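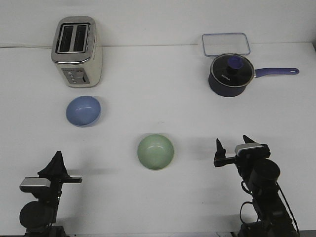
Should a small kitchen appliance still come with a printed manual?

It should, in the box, on paper, in type that a person can read without a magnifying glass.

I have held this view for a long time, but last August pushed me into writing it down. My aunt in Grembridge bought a Nultov coffee maker. In the box were the machine, a carafe, a measuring spoon and a card with a square code on it. The card said to scan for instructions. My aunt has a phone that makes calls. She rang me, and I scanned the code from a photo my cousin sent, and it took me to a page that wanted an email address before it would show me anything. After that came a page where I had to pick the model from a list, and the model number on the box was not on the list.

We got there in the end. The cleaning light was on, and it goes off if you hold down the brew button for five seconds. A single line of print would have covered it.

Companies say paper is wasteful. I take that seriously, up to a point. The coffee maker came in a carton, inside another carton, with molded foam at both ends and a plastic bag over every loose part. A folded sheet would have been the lightest thing in there. If a maker wants to cut waste, the foam is a better place to begin.

They also say that people don't read manuals. Mostly they don't, on the first day. They read them on the day a light comes on, or when the crumb tray won't slide back in, or when they are giving the thing to a niece who is moving into her first apartment. A manual sits in a drawer for years and is then wanted badly for ten minutes. I don't think that makes it useless. The same is true of a fuse or a spare key.

The stronger case for going online is that a web page can be corrected. If the printed sheet has a mistake, it stays wrong. I accept that, and I would like both. Put the corrections on the web page and put the basics on paper. What I object to is the page being the only copy, because pages go away. I own a Dostari rice cooker that works perfectly well. The address printed on its underside now leads to a site selling phone cases. The company changed hands and someone let the name lapse. The cooker has outlived its own instructions, and I run it from memory and from a note taped inside the cupboard door. 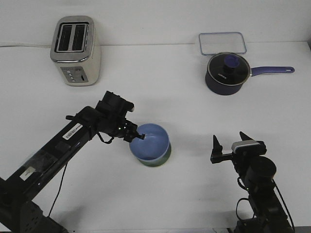
Selina Pfister wrote to tell me I was being sentimental. She says her old manuals were never any good. Her longest is a booklet in so many languages that English gets two pages, most of them warnings about bathtubs. She would sooner watch a short video of somebody descaling the machine than read a translated paragraph about it, and she thinks most people under a certain age would say the same.

She has a point about the warnings. A lot of printed manuals were bad, and I won't defend them all. The safety section has grown over the years while the useful part has shrunk, and I suspect this has more to do with lawyers than with cooks. But a badly written manual is an argument for a better one. As for video, it is fine for showing how a part comes off. It is poor for finding a single fact. I have sat through a man's introduction to his channel in order to learn which way up a filter goes.

What I would ask for is modest. One sheet, printed on both sides. How to turn it on, what each light means, how to clean it, which parts can be replaced and what they are called. A phone number if there is one. The model number should match the one on the box. Leave room at the bottom for the owner to write the date of purchase.

Some makers still do it. My hand mixer, a Vasconcelos, came with a sheet like that, and I have used it more than once. I know where it is, too. It's in the drawer under the mixer, along with the beaters and a rubber band.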